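Piltik opens its simulated house to anyone teaching a robot to walk

Trevine, July 2019

We've got some news and I've been busting to share it! Piltik, our little simulation outfit, is releasing Skomia, a set of recorded walks through a computer-made home, built for people who train robots to get around indoors. You get 200 walks to start with, and they're free for schools and hobbyists.

Our walker is a humanoid robot, and it does its rounds in rooms like the one we call Adams (we name our rooms the way other people name boats).

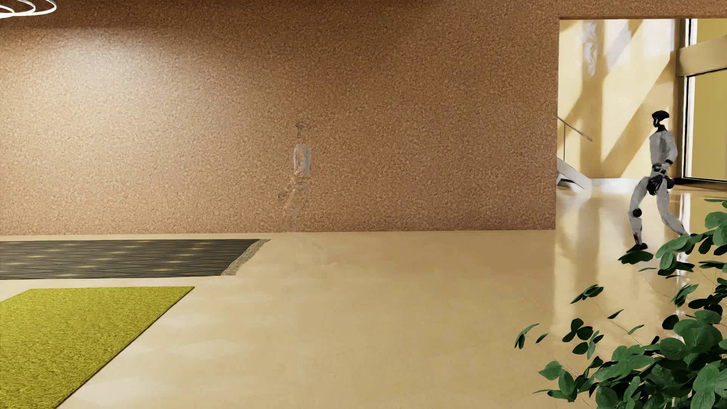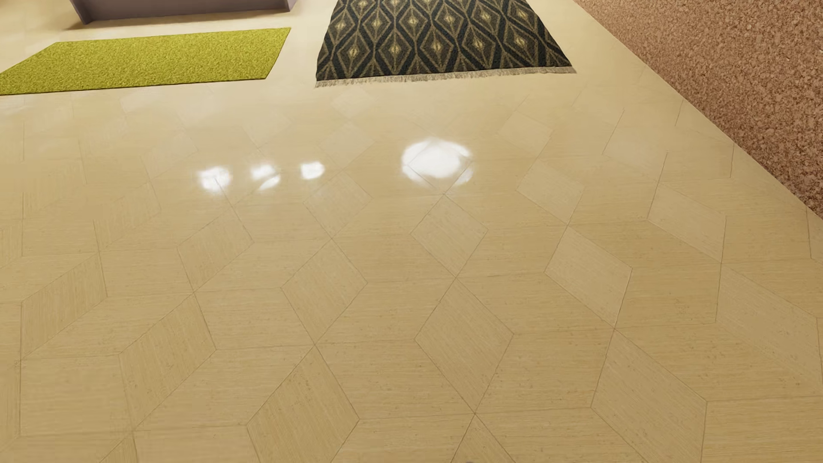
Two views from Adams, with its shiny floor, its rugs and that speckled brown wall.

What's in the release

Every walk comes with the pictures, the joint positions of the robot and a plain text note saying where it was headed. We also kept the walks that went badly. A learning system needs to see a stumble or a wrong turn now and then, and our early batches were far too polite. We'd tidied out all the mistakes, and the first model we trained on them got hopelessly muddled the moment it drifted off a straight line. Lesson learned! The flops are back in, each one labelled so you can leave them out if you'd like.

Why we fussed over the floors

Floors took up most of our winter, believe it or not. Glossy ones throw back bright patches of light that a beginner model can easily mistake for a thing to walk around, and a patterned rug can look like a step down. So we went looking for trouble: strong colours, fringed edges, reflections, leaves in front of the lens. Moving a lamp or changing the colour of a rug takes us about 2 minutes, and then we can run the same walk again and see what the model makes of it.

We're still arguing in the office over how much shine is too much. I'm on the side of more shine, for the record.

How to get it

Skomia comes in 2 downloads, one with the full pictures and a smaller one for slower connections. Grab either from the Piltik site, along with a short guide to loading the files. Businesses can try the whole lot for 3 months before sorting out a licence with us.

If you find a walk with the wrong label, please tell us. We've checked them all, but there's bound to be one hiding in there somewhere. Questions, grumbles and interview requests can go through the contact page on our site, and we'll get back to you from the Trevine office.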